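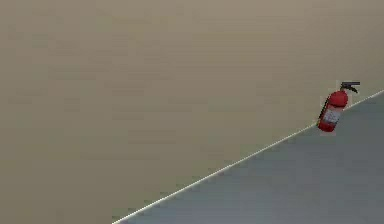 Nipon Sangkhawat

A fire extinguisher against a bare wall is the simplest item on the inspection list at Vidwood, a parts warehouse, and it was the first one handed to the simulator. Before the patrol robot was allowed on the floor, its recognition software was trained on rendered views: plain walls, gray floors, a red cylinder with a white label, often seen at a steep tilt. The set for extinguishers came to 2304 frames.

The tilt matters. The robot, supplied by Prendasero, crosses dock plates and ramp joints, and its camera rolls when it does. Software trained only on level views lost the cylinder at those points and filed a missing-equipment alert each time.

The alerts go to people. Vidwood has four safety inspectors, and until May they walked the building with clipboards, checking 200 stations per round. The robot now makes the round at night. By 6 a.m. the inspectors have a queue of exceptions, sorted by aisle, in a program called Clostgate.

Their work has changed in ways the staffing plan did not list. A clipboard round took in loose racking, dripping pipes and complaints from the packing benches. The robot records what it was trained to find. After two months the inspectors asked for one walking round to be restored, and it now takes place every Wednesday, without a checklist.

They also label images. An hour of each shift goes to confirming or rejecting what the software marked, and the corrections are sent to Nzioka, the contractor that builds the rendered sets. Labeling was added to the job description in the spring, at the same pay grade. The inspectors have asked for that to be reviewed.

Gauge readings are still taken by hand.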